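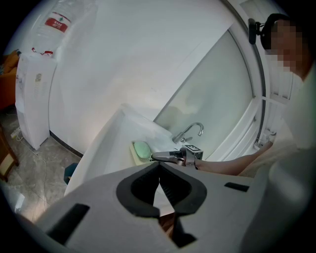 The green soap in its beige dish, up on the rim of the basin.

March 12, 2023

Bathroom day. I have been putting this one off for ages, and this morning I ran out of excuses somewhere between my second coffee and the discovery that I had no clean hand towels left. So in I went with the bucket and the old sponge and the radio turned up much too loud.

I started with the washbasin because it's the quickest win in the whole apartment. It's a plain white ceramic thing with a nice wide rim, and I do love that rim (the one in my old place on Somden had no rim at all, so everything lived on the windowsill and fell in the toilet). The trouble is that a wide rim collects stuff. Today's haul was hair ties, a dried-up mascara, one of Dineo's earrings and a Van der Merwe receipt from last May! All of it went into a shoebox, and the only thing allowed back is the soap.

About the soap. Adhiambo gave me a pack of the pale green bars when she came to stay, and I was a liquid soap person until then, very firmly. Now I'm converted. It lasts forever and I like how it smells - sort of cucumber, sort of my grandmother's linen closet. The dish is a light beige one that I got at the Nenum market for next to nothing, and it sits to the left of the faucet where I can reach it half asleep. I tried it on the right for a week once and kept knocking it into the bowl with my elbow. Left it is.

The faucet took longer. I do like a gooseneck, you can get a whole hair-washing jug under it, but the chrome shows every single spot. Vinegar on a rag, wrap it, leave it while you do something else, then an old toothbrush at the base. Mandla swears by half a lemon. I used the last lemon on fish, so vinegar won.

Then the shower, ugh. The frosted panel is forgiving, you can ignore it for a long time, and I had. The white frame is less forgiving. I went along the curved bit with the toothbrush and got a sore wrist and a lot of gray water for my trouble. I still haven't done the track at the bottom. It can wait for a day when I'm in a better mood.

Tươi called in the middle of it all to ask if I still wanted her spare bath mat, and we ended up talking for 35 minutes while I sat on the edge of the bucket. Yes to the mat. Also yes to dinner at hers, and I'm supposed to bring dessert.

Need to buy: vinegar, lemons, new sponges, something for the grout. Bereket says the hardware place in Badville has a grout pen that works on old tile, so I might go over there with him and look at shelves while I'm at it. I want one small shelf for the shoebox things, if I can decide which of them I even want to keep. The mascara is already in the trash.

Hand towels are in the machine now, and I'm going to go heat up the leftover soup.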